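저널링 파일 시스템

저널링 파일 시스템(영어: journaling file system)은 주 파일 시스템에 변경 사항을 반영하기 전에, 저널이라고 부르는 별도의 영역에 그 내용을 먼저 기록하는 파일 시스템이다. 정전이나 시스템 충돌이 일어난 뒤에도 파일 시스템의 일관성을 빠르게 되찾을 수 있으며, 오늘날 대부분의 범용 운영 체제가 이 방식을 기본으로 채택하고 있다.

배경

파일 하나를 지우는 작업도 저장 장치에서는 여러 번의 쓰기로 나뉜다. 유닉스 계열을 예로 들면 디렉터리 항목을 제거하고, 아이노드를 해제하고, 사용하던 블록을 빈 블록 목록으로 돌려놓는 단계가 있다. 첫 단계와 둘째 단계 사이에 전원이 끊기면 어디에서도 참조하지 않는 아이노드가 남아 저장 공간이 누수된다. 순서를 바꾸어 블록을 먼저 해제하면 아직 참조 중인 블록이 다른 파일에 할당될 위험이 있다.

저널이 없는 파일 시스템에서는 이런 불일치를 찾기 위해 전체 자료 구조를 검사해야 한다. 유닉스 계열의 fsck가 대표적인 검사 도구이다. 검사는 보통 파일 시스템을 쓰기 가능한 상태로 마운트하기 전에 이루어지며, 용량이 크고 입출력 대역폭이 낮을수록 오래 걸린다.

동작 방식

저널링 파일 시스템은 변경할 내용을 트랜잭션 단위로 묶어 저널에 쓴다. 트랜잭션의 모든 레코드가 기록되면 끝에 커밋 레코드를 붙이고, 그 뒤에 실제 위치로 내용을 옮긴다. 옮기는 작업이 끝난 저널 영역은 다시 사용할 수 있다. 이 과정을 체크포인트라고 한다.

충돌 후 다시 마운트할 때에는 저널을 처음부터 읽어 커밋된 트랜잭션을 재실행한다. 커밋 레코드가 없는 트랜잭션은 버린다. 따라서 각 변경은 전부 반영되거나 전혀 반영되지 않은 상태가 되며, 이를 원자성이라고 한다.

저널은 대개 고정 크기의 순환 버퍼로 구현된다. 같은 볼륨 안의 숨은 파일이나 예약 영역에 두기도 하고, 성능을 위해 별도의 장치에 두기도 한다.

기록 범위에 따른 분류

물리 저널: 변경될 블록의 사본 전체를 저널에 먼저 쓴다. 파일 데이터까지 포함하는 경우 모든 데이터가 두 번 기록되므로 쓰기 부담이 크다.

논리 저널: 메타데이터의 변경 사항만 기록한다. 쓰기량은 줄지만 메타데이터와 파일 데이터가 서로 어긋날 수 있다. 파일 크기는 늘어났는데 늘어난 부분에 이전의 쓰레기 값이 들어 있는 경우가 그 예이다.

순서 보장 방식: 저널에는 메타데이터만 쓰되, 관련 데이터 블록을 먼저 저장 장치에 쓴 다음 메타데이터를 커밋한다. ext4의 기본값인 ordered 모드가 여기에 해당한다.

쓰기 순서와 캐시

저장 장치의 내부 캐시는 성능을 높이려고 쓰기 순서를 바꿀 수 있다. 커밋 레코드가 앞선 레코드보다 먼저 매체에 기록되면 저널의 보장은 깨진다. 운영 체제는 캐시 비우기 명령이나 강제 단위 접근(FUA)을 사용하여 순서를 지킨다. 장치가 이러한 명령을 제대로 처리하지 않으면 저널이 있어도 손상이 일어날 수 있다. 레코드에 체크섬을 붙여 불완전한 트랜잭션을 가려내는 구현도 있다.

한계

저널은 백업을 대신하지 못한다. 사용자가 지운 파일의 삭제 작업 역시 정상적인 트랜잭션으로 처리되며, 매체 자체의 불량이나 메모리 오류로 잘못 쓰인 데이터도 바로잡지 않는다. 응용 프로그램이 여러 파일을 함께 고치는 작업의 원자성도 일반적으로 보장되지 않으므로, 데이터베이스는 자체 로그를 따로 유지한다.

관련 기법

소프트 업데이트는 쓰기 순서를 조정하여 충돌 시의 불일치를 공간 누수 정도로 제한한다. 로그 구조 파일 시스템은 저널과 본 영역을 구분하지 않고 전체를 로그로 다룬다. ZFS와 Btrfs 등의 기록 중 복사(copy-on-write) 파일 시스템은 기존 블록을 덮어쓰지 않고 새 위치에 쓴 뒤 참조를 바꾼다.

같이 보기

로그 선행 기입
파일 시스템 검사
트랜잭션 처리
기록 중 복사
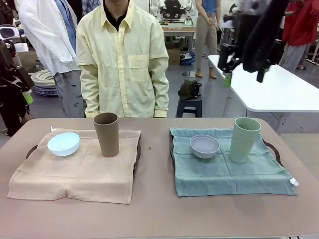
천 위에 놓인 그릇

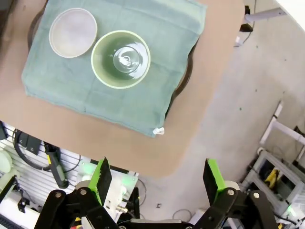 글쓴이: Xinyi Lu

최종 수정: 2019-07-12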